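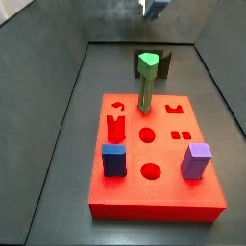 Setting up a foam shape board for the gripper task

Workshop tips from the Rarkari club, Budness build room. Updated June 8, 2022.

The shape board is the second task in the Mangundap student round. Blocks are picked up and placed in matching holes. Most lost points come from the bench, so check the bench before touching the code.

Cutting the board
Mark out from the printed template, face up. Cut each hole undersize and open it with a sanding block, checking with the real block as you go. Round holes are easiest with a sharpened tube, turned slowly. Leave the arch and the wide U until last – their inside corners tear if the blade is dull. Change the blade after 6 holes.

Colour
A board and block in nearly the same red are hard to separate on camera. Our red block on the red-orange board is the usual offender. Either threshold on the top edge or train with that block first.

Enclosure
Plain matt grey walls and a dark floor work well. Scuffs do no harm. Stray light over the top of a wall does, so hang a cloth on the window side and redo the exposure.

Gripping tall blocks
Close the fingers on the upper part of the block and keep them parallel. Approach at 9 mm per second for the last stretch. If a block leans after release, wipe its base and look for foam crumbs on the board.

Storage
Keep the board flat, never on edge. Blocks go in the Skullutico tin, lid on. Foam left near the radiator bows by up to 6 mm and will not come back.

Log sheet
Write down every attempt, including aborted ones. Last season's sheet ran to 899 lines, of which 76 had no block colour entered and could not be used. Fill in the colour first.

Spare foam is ordered in August. Put requests on the list by the door.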